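# Tool-less computer case

A **tool-less case** is a desktop computer enclosure that can be opened, emptied and filled again largely by hand. Clips, latches and sliding tabs take over most of the jobs that used to belong to screws, and anyone who has ever chased a tiny screw under a motherboard will know what a delight that is!

## Common features

Color is the great charm of these cases. On many office towers the parts meant to be touched -- drive-bay latches, expansion-slot clips, release tabs -- are all molded in one bright shade, often blue or green, so a newcomer can find them at a glance. The side panel usually comes away with a single lever or thumbscrew, and drives ride in plastic rails that snap into a metal cage.

Not everything gives up its screws. Motherboards and large heatsinks are still generally screwed down, and a power supply may use a tab and screws together.

## Servicing

Work normally begins with the power cord unplugged and the tower laid on its side, open face up. Memory modules are held by small levers at the ends of their slots. The processor sits under a hinged metal frame, and an empty socket deserves real care, as its contacts bend easily.

## Use in teaching

These cases make wonderful classroom machines. Gerrit Verhoeven and Bram Bakker built their Flandance repair course on 40 retired office towers, with 2 learners to a tower and 8 sessions in all, the first of them held in February. Their workbook, *Ukside*, has learners name every colored latch before removing a single part.

## See also

- Drive cage
- Expansion slot
- Power supply unit 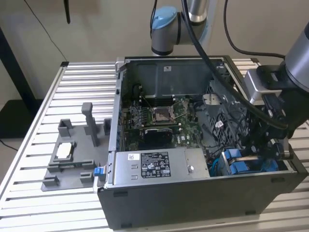 Cases of this type are also well liked by recyclers, who can sort steel, plastic and boards with very little unscrewing.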